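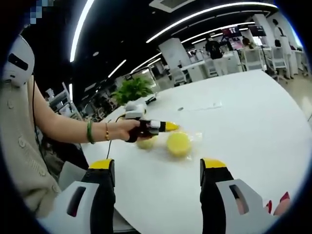

Item 1, where we are with the count. Trotness table is at 445 usable takes, target for the wrapped food set is 1790. Behind, but not as far as in June. Both sizes of the yellow ones in clear plastic are in use now and the wrapping is the hard part, shine comes and goes with every small move of the hand. Agreed to keep the wrapping on. Woltley want it that way and said so twice in their note.

Item 2, bad takes. Last batch of 100 checked by hand. Most common fault was starting to record before the fingers are open. Next one, letting go too high so the thing drops. Both are to be marked and kept in a seperate folder, not deleted. Jurkader side may want them later as examples of what not to do. To be confirmed.

Item 3, cables. Long talk, no real outcome. Cable across the table gets in the shot and sometimes pulls the wrist back. Suggestion to run it up the sleeve, not popular. Suggestion to tape it along the forearm, will be tried Monday morning for one session only. If the takes look stiff we go back to how it was.

Item 4, table layout. Question whether the plant stays on the table. Some for clearing everything, some said a bare table teaches the model nothing about real rooms. Left as is. Start positions to be changed every 2 takes, people are putting things down in the same spot out of habit. A list of positions will go on the wall.

Item 5, sleeves and jewellery. Asked if there is a rule. There isn't one. Mixed is fine, the more different hands the better. Only ask is that nothing catches on the trigger.

Item 6, Baláž. Their new labelling page is slow after lunch, and it lost a whole morning of notes last week. Support have been told. Until fixed, type notes in the shared sheet first and paste accross after.

AOB. Headset pads need replacing, order going in this week. Room is needed by others from 4pm so afternoon sessions start earlier, at 1.

Actions: position list, tape trial, pads order, ask Jurkader about the bad takes folder. Next meeting same time, same room.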